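# Chapter 6: Looking After a Two-Arm Cell

A two-arm cell needs less attention than a large industrial robot, but it needs it more often. The joints are small, the cables are light, and both move all day. This chapter follows the upkeep of one cell at Rikden, a sorting workshop where Solomiia Levchenko keeps the service log. Its arms handle plates, dishes and trays.
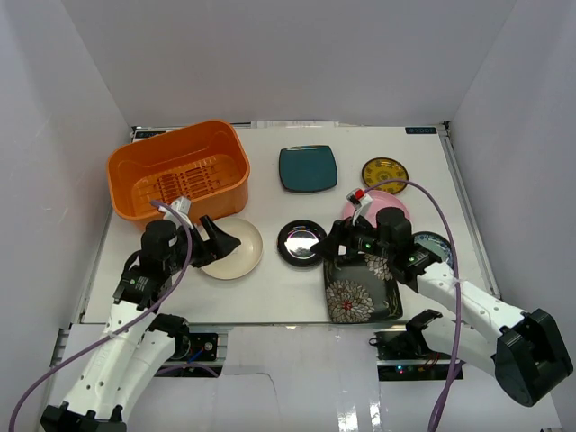 *Figure 6.1 The cell with both arms over the work surface. A purple cable runs to each arm.*

Start with the cables. Each one must have enough slack for the arm's full reach, but a loop that hangs too low can catch on a dish. Move the arms slowly through their range and watch the loops. At Rikden the cables are checked every 200 hours and replaced on wear, whatever their age.

Next, check the grippers. Run a short job with objects of different shapes. A flat tray going into a bin is a good test, as it has to be tilted to fit. Look for play in the fingers and listen for a change in motor noise. Write down the joint readings at the start and end of the job. Levchenko's log for February shows a drift at hour 517, traced to a slack screw in the left wrist.
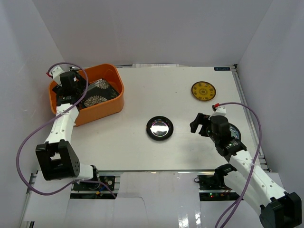
## 6.1 Before You Begin

Stop both arms and switch off the supply. Support each arm by hand as the power goes, or it may drop on to the table.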